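Household Economics, Session 5: Does the long-life claim hold up?
Handout to accompany the lecture
Jeanine Mertens

Last week we looked at how shops set prices for kitchen goods. This week is about a single sales argument, the one that says a dearer item works out cheaper because you keep it longer. You have all heard it from a parent or a shop assistant. I want you to leave the room less sure of it than you were when you came in.

The sum itself is easy. Divide what you paid by the years you expect to keep the thing and you have a cost per year. A pan at 50 pounds kept for 10 years costs 5 pounds a year. A pan at 12 pounds kept for two years costs 6. The dear pan wins, and the sales leaflet stops there.

Look at where the 10 came from. Somebody supplied it, and it was usually the seller. Change it to eight and the dear pan costs 6.25 a year and has lost. A claim that flips when you nudge one guessed number is a weak claim, however neatly it is set out.

What the Orutthorpe survey asked

The Orutthorpe household survey is on your reading list and gets quoted a good deal, mostly by people who have read the summary. It sent forms to 1,250 homes and got 640 back, a little over half. We know nothing about the homes that didn't reply. I would guess that people who fill in a long form about their crockery are fonder of crockery than most, but that is a guess too, and you should mark it as one.

The survey asked how long people had owned each item. It did not ask how long the items they had thrown away had lasted. Think about that for a minute. If you only ask about things still in the cupboard, the early failures never get into your figures. Zavitz makes this point in the second reading and then, oddly, uses the average anyway in her final table.

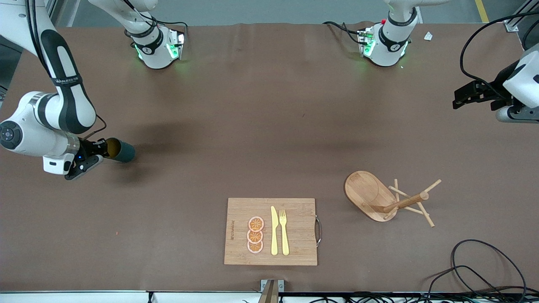 Fig. 1. Kitchen and dining items on a work table.

There is also the matter of what "lasted" means. A mug with a chip in the rim is finished in one house and goes on for years in the next. Crichton counts an item as gone when it is no longer used for food. Trollano counts it as gone when it leaves the house. Under the second rule, a cracked bowl holding pegs is still going strong. The two papers get very different lifetimes and each accuses the other of bad sampling. I suspect much of the gap is just the definition.

Things the simple sum leaves out

Money spent now could have been used for something else. For a household that borrows to get through February, 50 pounds today is a much bigger matter than 12 today and 12 again later.

Loss and breakage. A glass dropped on a stone floor doesn't care what you paid for it. For items that mostly end by accident, paying extra for long wear buys you very little.

Change of taste or home. People replace whole sets that have nothing wrong with them. The readings treat this as waste and move on, but if it is common then it belongs in the expected life.

None of this shows that cheap goods are the better buy. Students write that every year and lose marks for it. The evidence we have is too thin to settle it either way, and a good answer says where it is thin.

For the seminar

Read Crichton in full and the first half of Trollano. Pick one kitchen item you own and write down what you think it cost, when you got it, and what would make you get rid of it. Then work out the cost per year under both definitions. Bring the working as well as the result. If you had to guess a number, put a G beside it.

Written work is due on Friday, December 13, 2019, on paper, in the box outside my office.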